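4.3 Lifting open containers with two arms

This section applies to baskets, trays and other open containers handled on a Samon bench cell. Read Section 3 (Stop controls) first.

1. Clear the tabletop under the lift path. Small loose items go outside the marked work area.
2. Weigh the container with its contents. The limit for a two-arm lift is 2,000 g. Do not go by the weight of the empty container.
3. Set both arms to the Fodden slow profile.
4. Check that the cable on each arm has slack through the full move and does not cross the other arm.
5. Bring the first gripper down inside the container. Stop before the fingers load the floor of a woven or thin-walled item.
6. Bring the second arm to the rim, on the side away from the operator.
7. Raise the container, then hold for 3 seconds before any tilt.
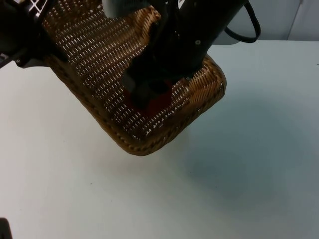

Figure 13. Wicker basket raised and tilted over the table, red object inside.

CAUTION: Contents can slide when a container is tilted. Keep hands out from under it at all times, including during a hold.

CAUTION: Woven material can catch a fingertip. If a strand snags, press Stop and free it by hand with both arms powered off. Do not open the gripper to pull clear.

NOTE: Inspect finger pads every 3,000 cycles and enter the result in the Flollari log. Replace pads in pairs.

8. Lower the container until it rests flat, release the rim, then withdraw the inner gripper straight up.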